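Community Help › Workplace Automation › Rules and Good Practice

Risk assessment for a small bench robot sorting light objects

Posted by Prydderch, Mar 18, 2025

Our organisation operates one collaborative arm on a bench in a shared room. It picks up small plastic objects and places them in a storage bin. Does a task of this kind require a written risk assessment, or does the supplier's declaration suffice?

Replies

Mandon

A written assessment is required. The supplier's declaration covers the arm as delivered. It does not cover your gripper, your bench, or the people who walk past. Our own procedure treats the fingers as the principal pinch hazard and assesses them separately, whatever is being picked up.

A toy lying between open fingers is an approach position, and hands must remain clear until the arm has been stopped at the controller. Items outside the bin are not to be straightened by hand while the program is running.
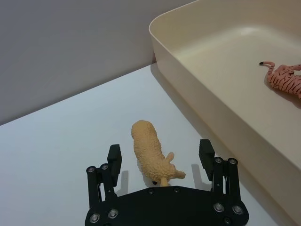
Clolavow

I would not bother for plastic toys. Ours has run 300 cycles and no one was hurt.

Vosent

The previous reply should not be relied upon. A low number of incidents is no substitute for an assessment. In addition to the points made by Mandon, we recommend the following:

Record the gripping force and speed in use, and lock those settings.
Check the finger pads and visible fasteners before each session.
Repeat the assessment whenever the gripper, bin or layout is changed.
Keep signed copies with the maintenance log. Ours is reviewed every September.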